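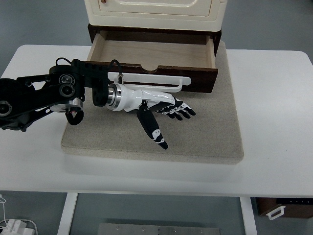

Figure 2. Small cabinet with its drawer pulled forward.

Furniture & Everyday Use
December, by the Kokance study group

4.2 Why people love a shallow drawer

We asked 800 households in Ollent where they keep keys, stamps and spare batteries, and the answers were a delight to read! Most named one drawer near the front door, and many could list its contents from memory (down to the dried-up pens).
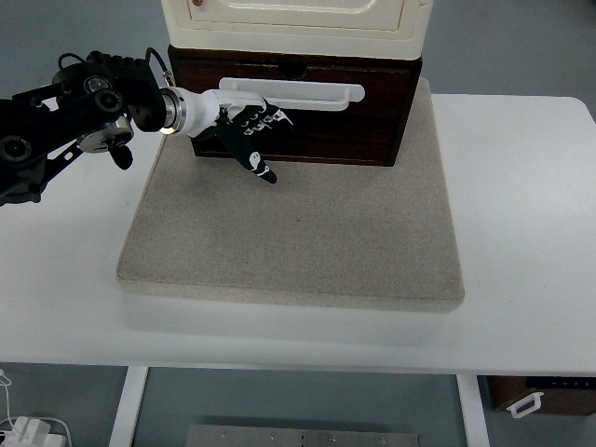 4.3 Depth and forgetting

Deep drawers did far worse. People forgot around 7 items in each, mostly things pushed to the back, and the gap held in rented and owned homes alike. A notch in place of a handle came up again and again as something people liked,

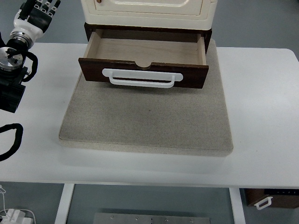
and older residents were especially keen on it, even those who had never owned such a piece. We would love to see this tested in kitchens, where the Preteck survey left off. 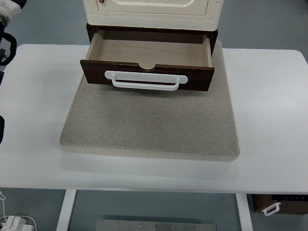 Cho

Two households kept no such drawer at all. Both used a bowl, and both were very happy with it.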